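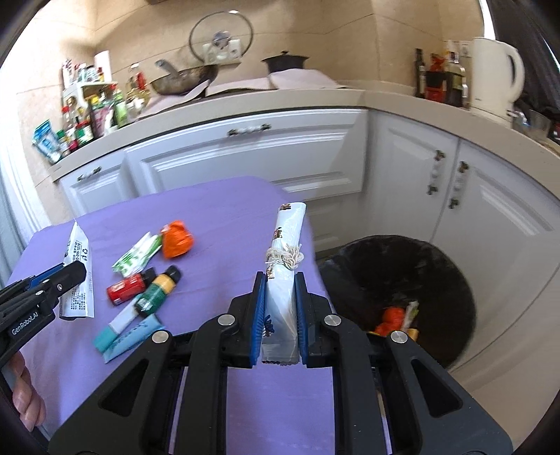

Table-clearing task, station 7: both grippers holding items, lined bin to the right of the table.

Pre-session checklist for hand-held grippers, kitchen jobs
Horkedik site, sheet 637, January

I fill this in every morning before we start, and I've left my comments in because the Cener people asked for them (they may regret that!).

1. Finger pads seated and clean - OK
Wiped all of them. Sauce residue gets into the texture, so go over them with a damp cloth, then a dry one.

2. Pivot screws checked by hand - OK
Finger-tight is no good, use the little driver from the Vostgate tin. One wanted a quarter turn this morning and I've put it in the log.

3. Jaws open and close fully with nothing in them - OK
I do this 11 times per gripper, as the sheet says. Yes, it's dull, but a sticky linkage often doesn't show until the eighth or ninth go.

4. Cloth lies flat, no folds at the working edge - COMMENT
I'd like this one reworded. Our cloth is soft and rucks up as soon as you lean on it, so "flat" never lasts. Could we say "smoothed before each run"?
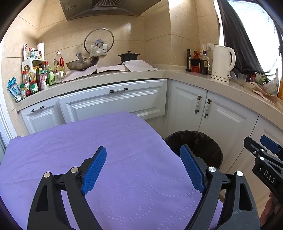 Item 4, jaws open over the folded cloth. Bin just past the table.

5. Bin lined and within reach of both operators' positions - OK
Please keep it on the same side all session, I get in a right muddle otherwise.

6. Hob off at the wall, nothing cooking - OK
Checked at 8.40 and again after the tea break. I know the pans live there, that's fine, but the hob stays off while we work.

7. Loose string and ties - COMMENT
Not on the Chávez version of the sheet and it ought to be. String can work its way into a linkage, and picking it out takes ages. Stop, open the jaws, put the gripper down, then pull it free.

8. Hands clear of the linkage when closing - OK
Reminded everyone, me included.

Result: pass, with 2 comments open (items 4 and 7). Next check after lunch.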